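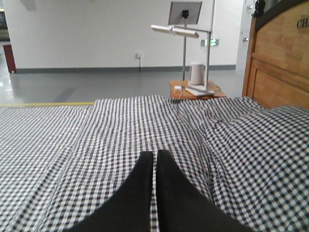 A morning at the Utberg weaving mill open day

Home | Days out | Textiles | About | Contact

I have slept under gingham for most of my life and never once wondered how the squares got there, so when I saw that the old Akyol mill at Utberg was opening its doors I had the bus ticket bought before my tea went cold. It rained the whole way, of course, and I got off a stop too early, but the walk down by the river was lovely all the same.

Entry was 5 euros, paid at a little hatch, and we went round in groups of 20. The weaving shed comes first and my goodness, the noise! You feel it in your teeth. Our guide shouted bravely over the looms that a check is simply stripes going both ways, dark and light threads crossing, and that the greyish squares are where the two meet. I must have looked very pleased with myself for understanding it.

The finishing room was quieter and smelt of hot ironing. After that came the shop (naturally), where I dithered between a Bravano tablecloth and a bundle of remnants, and came home with the remnants. The soup in the canteen was leek, very peppery. They open again in December, and I would go early, as the last bus back to Ollutow leaves before you expect it.

Sign up to our newsletter for more days out. This site uses cookies. Accept | Settings

Contact us | Back to top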